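basuritz-encimera: detección de estado y planificación de agarres en una cocina de sobremesa

Léeme del paquete y ficha de los datos que lo acompañan

Hola, y gracias por pasarte. Basuritz empezó como una carpeta de scripts que nos íbamos pasando por correo entre Notstead y Celtcombe, y con el tiempo se ha convertido en algo que da un poco menos de vergüenza enseñar. El paquete reúne el nodo de percepción, el planificador de agarres y las herramientas de anotación que usamos para que un brazo trabaje sobre una encimera con cosas encima, muchas cosas, como las que hay en cualquier cocina un martes cualquiera o la víspera de una comida familiar.

Lo que hace y lo que todavía no hace

El módulo estado_cajon estima cuánto está abierto un cajón a partir de una o varias vistas en color. El módulo agarre_barra propone posturas para tiradores rectos y largos, que dan más guerra de la que parece: son finos, son oscuros y se confunden con los propios dedos de la pinza en cuanto esta se acerca. El tercero, rajput, es el planificador de trayectorias (el nombre viene del primer repositorio y ya le hemos cogido cariño). Trabaja con un mapa de ocupación que se rehace en cada ciclo y acepta zonas prohibidas dibujadas a mano.

No hay soporte para líquidos, ni para objetos blandos como los paños, que de momento se tratan como obstáculos con un margen generoso. Tampoco estimamos bien la profundidad en recipientes transparentes – si alguien tiene ideas, que abra una incidencia, por favor, las leemos todas.

Contenido de los datos

El conjunto lleva 33 episodios, repartidos en 6 carpetas según la disposición de los objetos. Cada episodio trae las imágenes, los estados articulares, la orden enviada a la pinza y un fichero de notas en texto llano donde apuntamos lo que nos pareció raro ese día. Las notas están sin pulir, con sus faltas y todo, y creemos que así son más útiles. Las máscaras de segmentación se hicieron primero con un modelo y se repasaron después a mano, con bastante paciencia y bastante café.

La encimera de mármol, con el cajón de madera abierto y el brazo encima:

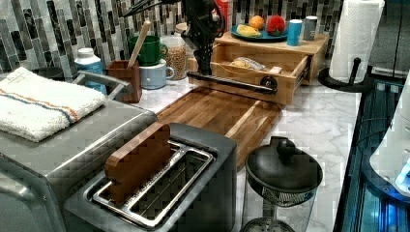
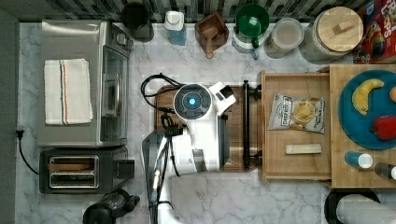
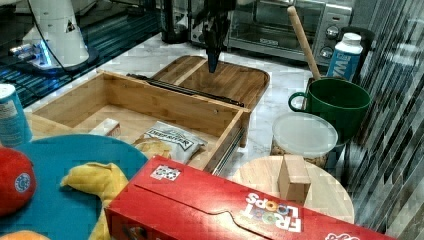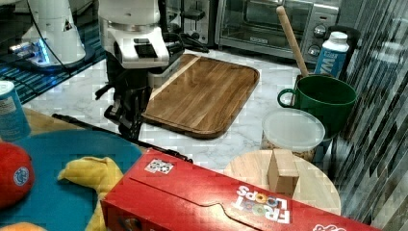
Senga Dunbar nos escribió desde Celtcombe, después de probar la versión de mayo, que el planificador le parecía demasiado prudente cerca de la pared: con los márgenes de serie descartaba posturas que a ella le funcionaban sin problema, y proponía que el margen dependiera de la velocidad de la pinza en lugar de ser fijo. Añadía que los mensajes de error de rajput no ayudan nada, que un "sin solución" a secas no le dice a nadie qué restricción ha fallado, y que perdió una tarde entera por culpa de una zona prohibida que se había dejado activada de una prueba anterior.

Tenía razón en las dos cosas. El margen variable ya está en la rama de desarrollo, con el parámetro margen_dinamico, y los errores indican ahora la restricción que ha fallado y el fichero del que procede. Lo de las zonas olvidadas se arregla a medias: el nodo las enumera al arrancar, pero hay que leer lo que sale en la consola, y sabemos de sobra que eso no siempre pasa.

Puesta en marcha

Instala las dependencias con el fichero requisitos.txt, copia config/base.yaml a config/local.yaml y ajusta ahí los nombres de tus cámaras. Luego lanza primero percepción y después rajput, en ese orden. Si los arrancas al revés, el planificador se queda esperando un mapa y parece colgado – dale unos segundos antes de matarlo. Para reproducir un episodio sin brazo real basta con añadir la opción --diferido, que publica los datos grabados con sus tiempos originales.

Problemas conocidos

Las superficies muy pulidas y las paredes con reflejos generan puntos fantasma en el mapa. El filtro que traemos elimina buena parte, pero a cambio se come a veces objetos pequeños pegados a la pared. Se puede desactivar con filtro_reflejos: false.

La calibración entre cámaras se degrada si alguien mueve un trípode, aunque sea un pelo. Recomendamos repetirla al empezar cada sesión, con 2 pasadas del patrón.

Las etiquetas de producto impresas del revés confunden al lector de texto opcional. No afecta al agarre, solo a los nombres que aparecen en el visor.

Cómo contribuir

Se agradecen mucho los episodios nuevos, sobre todo con tiradores distintos del nuestro. Mándalos con su fichero de notas, aunque sean dos líneas, y con el config/local.yaml que hayas usado.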